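Flira Helpdesk — Ticket 317
Site: Firkby
Asset: Desktop tower, bench unit
Category: Hardware / no display, intermittent
Status: Open, awaiting parts
Opened: January 25, 2024

Reported fault

Machine powers on, fans run, no picture on the monitor. On some starts it gets as far as the desktop and stays up for nearly 240 minutes before it hangs. After a hang it will not start again until the mains lead has been out for a while. User has swapped the monitor lead and tried a second monitor. Same result on both.

Unit was last opened in July for a drive change (Mohammadi contract). No other hardware work is recorded against it.

Checks before opening

Mains lead and wall socket: good. Replaced lead anyway, no change.
Keyboard lights respond to Caps Lock on a failed start in some cases and stay dead in others.
Beep codes: none heard. The internal speaker may not be connected, so this is not evidence either way.
Event log from the last good session: memory errors logged shortly before the hang, then nothing.

Memory is the first suspect. Processor seating and cooling are second, drive cabling third.

Bench work

Mains lead removed, power button held in to discharge. Side panel off, tower laid on its side on the slatted table with the open side up.

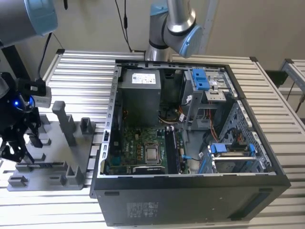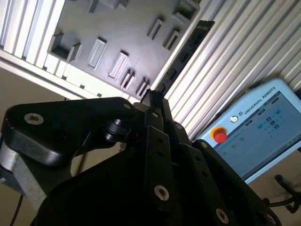
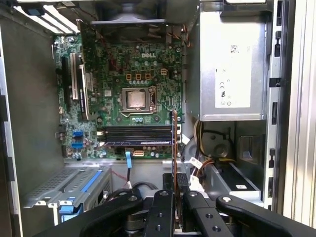
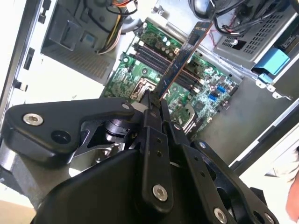

Bench record, ticket 317. Case interior in the first, third and fourth; holder panel in the second.

Processor: metal lid has a smear of old, pale paste on it. Not to be run again in this state. Clean off and re-paste before the next power-on. The retention frame and lever are both to be checked at the same time.

Memory: slots to be blown out and contacts wiped before reseating. Test one module at a time, in the first slot and then in the second, with a full pass each. Do not go by a short pass. The user's hangs come late in a session and a quick test will miss them.

Drive cabling: blue SATA lead to be reseated at both ends. If the fault remains, swap the lead before condemning the drive. The power loom should be kept clear of the board when the panel goes back on.

Power supply: not opened. Output to be measured under load once the board is back together. The label on the unit is the reference for rated output — do not rely on the asset sheet, which has been wrong for this batch before.

Slim card: handle by the edges. Log the slot before it is fitted or removed and use the same slot on reassembly.

Parts requested

1 x thermal paste, small tube
1 x SATA data lead
1 x memory module, matched to existing, for substitution only (return to Deltadent stores if not used)

Deltadent have quoted next delivery run. Order raised under the Firkby cost code.

Notes for whoever picks this up

The asset sheet gives the serial ending 64. Check it against the case before closing, as two similar towers came through under the same request.

The drive is to be imaged before any long memory test. The user has confirmed that the working files are on the network share, but there are 1,000 or so messages in a local mail archive that are not.

If each module passes alone and the pair fails, treat the board as suspect and stop there. A board replacement on this model is not approved without a quote to the site first.

Next action: re-paste, reseat memory, power on with one module fitted and the drive disconnected. Update this ticket with the result and leave it open until the unit has completed one full working day without a hang.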